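Call for participants: help us check mobile internet settings on older phones

July — by Seraina Hauser

Vistine is looking for people who still use an older Android phone and who change their SIM card from time to time. We keep a public list of APN settings for small mobile carriers. At the moment the list has 1,016 entries, and 126 of them were never tested on a real phone. We would like to finish these before the next version goes online.

What you will do

You receive a prepaid SIM card by mail. You put it in your phone, enter the settings from our sheet exactly as they are written, and restart the phone. Then you open three web pages, send one picture message and fill in a short form. Most people need one evening for it.
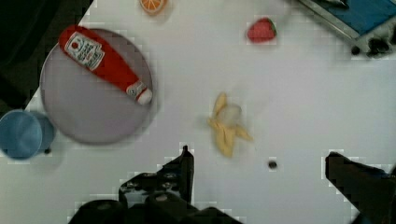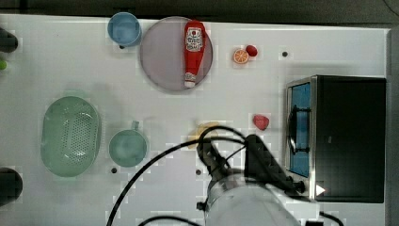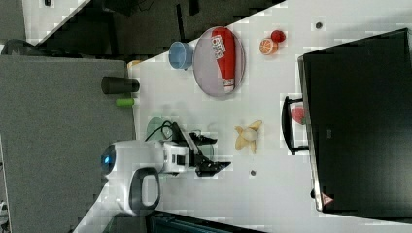 Who can take part

- You are 18 or older and live in the area of our Okden or Pititz office.
- Your phone is unlocked and can send picture messages.
- You can read menus in English — other languages are welcome too, but please tell us which one.

You keep the remaining credit on the card. Please write down your old settings first, we can not restore them for you.

To apply, send the model of your phone and your mailing address to Luuk Van der Linden at the Okden office.

Comments (2)

Fawzy: Is dual SIM okay, or must the second slot be empty?

Luuk Van der Linden: Dual SIM is fine. Only switch off mobile data on the other card during the test.

This site uses cookies. By continuing you accept our cookie policy.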